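03/01/2018

Got to the workshop later than I wanted and the heater was already off. Put the Trodix boards back in first. The left one went in fine. The right one needed the connector reseated twice before the wrist would answer, and I left the casing open there in case I have to get at it again.

Spent the first hour on grip force. The number that worked on the foam block, 235, is too much for anything thin, so I brought it down to 110 and went up again in small steps. Plastic bags are a good test for this. They change shape as soon as a finger touches them, and the hand has to keep up.
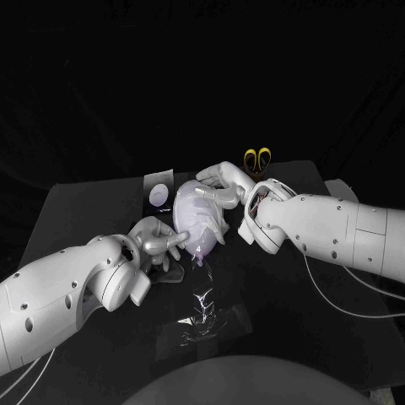

The index finger on the left still lags a little behind the others. I think it's the tendon and not the code. I have one spare from the Puvlow order and will swap it this weekend if I get the time.

I also moved the black cloth back so the table edge gives the cameras less trouble, and taped down one of the cables on the floor. Wrote up 16 lines of notes, most of them about the thumb. Rostami settings are saved under a new name this time. I lost a whole evening in August by saving over the old ones and don't want to do that again.

After that I worked on the two-finger pinch, which uses both hands on the same small piece. Each side has to push the same amount or the piece turns.

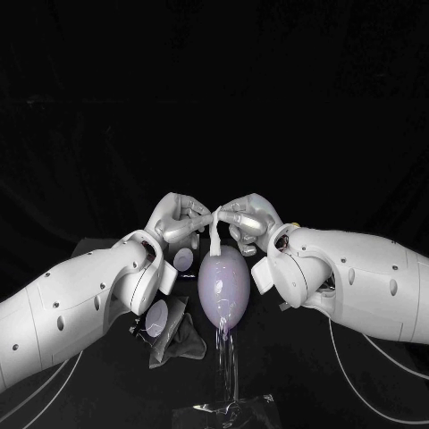

Both hands on the strip, water coming out of the bottom.

Need more plastic sheet and a tray with a real lip on it. The Citholm one is too shallow. Home by ten, soup, bed.

5 comments
16 shares

Recent entries
Wrist joint, second try
New shelf over the bench
Sorting the Puvlow parts
Cable lengths, left and right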